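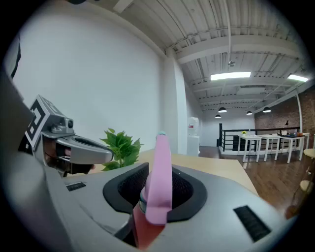

The workroom at Terton

Hernik Valley Bus Timetables

Transcribed departure times from printed bus leaflets for the Hernik valley and the roads into Corilberg. Release 2, Oct 27, 2024.

What this is

A set of plain CSV files holding the times, stops and footnotes from 834 printed timetable leaflets. Most were issued by Petrauskas, the coach firm that ran the valley services until they were put out to contract. The rest are council leaflets and a handful of single sheets that were pinned up in shelters and later taken down and kept.

The leaflets were typed up by hand. Optical character recognition was tried on the early ones and dropped. It coped with the main columns but lost the small raised letters that say whether a bus runs on school days, and those letters are often what people want to know.

Files

leaflets.csv — one row per leaflet, with the title as printed, the start date, the end date if given, the issuer and the condition of the paper
stops.csv — one row per stop, 236 in all, with a short code, the name and any older names
departures.csv — one row per time, linked to a leaflet and a stop
footnotes.csv — the full wording of every footnote, linked to the departures it applies to
corrections.txt — changes made after the first release
fares.csv — fare tables where a leaflet has one. Few do.

All files are UTF-8 with a comma as the separator. Text fields are in double quotes. There is a header row in each CSV.

Fields in departures.csv

leaflet_id: matches the id in leaflets.csv.
stop_code: matches the code in stops.csv. Codes are ours and were never used by the bus company.
time: four digits on the twenty-four hour clock. Older leaflets print morning times in light type and afternoon times in bold, and these have been converted.
day_type: weekday, saturday, sunday or holiday. If the leaflet says "daily" there is a row for each.
column_no: the position of the column on the page, counting from the left. Use this with leaflet_id and day_type to put a journey back together.
note_ref: blank, or a footnote id. Several ids are joined with a plus sign.
certainty: clear, faded or guess.

A time marked guess was worked out from the stops on either side. Leave these rows out if you are measuring journey times, or you will be measuring our arithmetic.

Stop names

Names change a lot. The stop now called Corilberg Market appears as Market Place, Corn Hall and simply Corilberg, depending on the leaflet. We use the latest printed name in stops.csv and put the others in the older_names column, separated by semicolons.

Where a stop moved along the road but kept its name it has one code. Where it moved to a different road it has a new code. The line between these was argued over more than once and there are cases that could have gone the other way. Upper Hernik Chapel is the main one. Divina Belmonte, who used that stop, remembers it on the lane side, while the leaflets before the bypass seem to put it on the main road. It has two codes for now.

Coordinates are not included. A few stops are known only by a farm or a public house that has gone, and we would sooner have no column than one that is right only in places.

Dates

Start dates are copied as printed. "Until further notice" is left blank in the end date field, and we have not filled it in from the start of the next leaflet. There are gaps between some leaflets and overlaps between others. An overlap usually means a correction slip was issued with the same title as the sheet it replaced.

Some winter leaflets give only the month, normally November. In these the day is left off and the date_precision field says month.

How it was typed and checked

Marlene Lenz typed most of the Petrauskas leaflets. Jerome Magbanua typed the council ones and wrote the script that checks for buses arriving before they set off. Each leaflet was then read aloud from the paper by one person while another followed the typed copy. Footnotes were done separately, after the times, as it was too easy to skip them when both were done together.

The check script flags any journey where a time is earlier than the one before it. Most flags were typing slips. Some were printing errors in the leaflet, and these have been left as printed and listed in corrections.txt with the word ORIGINAL beside them. Journeys that run past midnight are flagged too and can be ignored.

What is missing

The Sunday services to the reservoir are thin. We know they ran in summers for which we have no leaflet.

Works buses are left out unless they appeared in a public timetable. School contracts are left out for the same reason.

Leaflets tell you what was meant to run. There is nothing in these files about late buses, cancelled buses or snow.

Connecting train times are printed on many of the Corilberg leaflets. They were not transcribed.

Changes since the first release

Added the fares file
Added the box of leaflets lent by Oleksandra Tymoshchuk, which fills most of the gap on the Terton circular
Split the old "school" day type into weekday plus a footnote. If you wrote anything against the first release this will break it
Corrected 100 departures on the Hernik to Corilberg route that had been typed under the Saturday heading
Replaced curly quotation marks with straight ones throughout

Using the files

The transcription may be used and shared for any purpose if you credit Hernik Valley Bus Timetables and give the release number. Scans of the leaflets are not part of this release. The cover drawings belong to whoever made them, and we have not been able to trace all of them.

The paper copies are kept at Terton and can be looked at by arrangement. Please give the leaflet ids when you ask — the boxes are in id order and nothing else.

Reporting mistakes

Send the leaflet_id, the stop_code, the time as we have it and the time you think it should be. A photo of your own copy is useful if you have one. Divina Dela Peña looks after corrections and answers them in batches, so a reply may take a few weeks.

Leaflets we do not have are very welcome, including torn ones. Please don't tape them first.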